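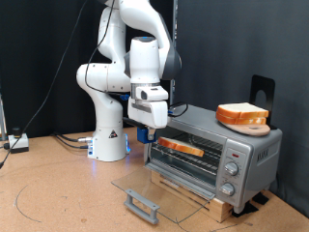

Início Pedidos Base de conhecimento Contactos Sair

Pedido 263 – Paragem de proteção ao retirar a fatia da grelha
Imprimir | Enviar por e-mail

Aberto por: Annick Bodin, laboratório Brunet
Atribuído a: Sylvain Texier, suporte Ellow
Data de abertura: 21 de outubro de 2020
Prioridade: média (pedi alta, o formulário discordou)
Estado: resolvido, em observação

Annick Bodin
O braço entra em paragem de proteção na rotina do forno, sempre na mesma fase: garra sobre a porta aberta, início da descida para a fatia que está na grelha. Código 137, «força externa inesperada». A única força externa na sala sou eu, e estava sentada. Depois do rearme o braço recusa-se a retomar do ponto onde parou e quer voltar à posição inicial pelo caminho mais curto, que passa pela porta do forno. Já carreguei no botão de emergência uma vez por causa disso. Software Ellow na última versão, sequência carregada pelo Brikach. O forno está desligado da tomada durante os testes.

Sylvain Texier
Obrigado pelo relato. Antes de mais: não use o regresso automático com a porta aberta. Rearme, passe a modo manual, suba a garra na vertical até ficar acima do tampo do forno e só então mande para a posição inicial. Confirme por favor a carga declarada para a ferramenta e envie o registo completo.

Annick Bodin
Segue o registo, mais de 342 linhas, das quais uma é útil. A carga declarada é a da garra sem nada. O suporte azul e a vareta preta foram montados em março e, pelos vistos, o software nunca foi apresentado a nenhum dos dois. Corrigi massa e centro de gravidade. O 137 deixou de aparecer no ar, mas voltou mais abaixo, perto da grelha. Progresso, suponho.

Sylvain Texier
A correção da carga era necessária e explica as paragens no ar. Para o resto preciso de saber o que há em cima do forno. O modelo de colisão da célula ainda é o da instalação?

Annick Bodin
É. No modelo, o tampo do forno é um plano liso e vazio. Na vida real há pão e uma espátula ainda com a cinta de cartão, que o Brikach usa noutra sequência. Junto a vista da câmara do punho.

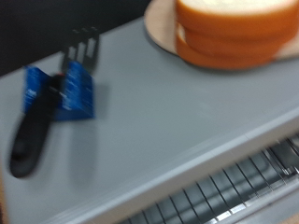
Anexo 2: tampo do forno visto do punho, com a espátula, o prato do pão e a grelha em baixo.

Sylvain Texier
Muito esclarecedor. A altura de segurança foi calculada para o tampo vazio, portanto o percurso lateral passa demasiado baixo. Não o vejo como causa do 137 junto à grelha, mas é coisa para corrigir antes que a espátula abra um pedido próprio. Acrescente ao modelo dois volumes, um para a espátula e outro para o pão, este com folga para a pilha mais alta que tencionem usar.
Quanto à grelha: no registo, a cota de preensão está abaixo do plano da grelha. O braço empurra metal, o metal não cede e o braço queixa-se. Neste ponto dou razão ao braço.

Annick Bodin
Confirmado. A cota vinha do ficheiro Cutent, medida com o forno pousado diretamente na mesa. Entretanto o forno passou a estar sobre um calço de madeira. Toda a gente sabia do calço, menos o ficheiro. Nova cota ensinada à mão, velocidade reduzida, porta aberta. Repeti a descida durante a tarde toda sem paragens.
Não testei o rearme a meio do percurso. Quando testar, será com a mão no botão.

Sylvain Texier
O regresso automático fica bloqueado na configuração até esse teste estar feito. Passo o pedido a «em observação». Se o 137 reaparecer, anexe só a linha útil.

Imprimir | Enviar por e-mail | Voltar à lista de pedidos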